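Slide 7. Setting the fall table

Keep this one short, the room will want the coffee break.

Start with the plates. Grikville guests get one mug and one plate each, nothing stacked. Colors stay soft so the pumpkin does the work. One small striped pumpkin per place is plenty, set straight on the table with no mat or leaves under it.

Mention budget: 80 dollars covered all the pumpkins for the Climel supper in November. Skip the candle story if time is short.

Ask who has a white table at home. White shows crumbs, so wipe it last, after the plates are down.
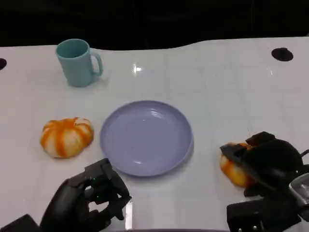
Then go to slide 8, napkins, 2 minutes.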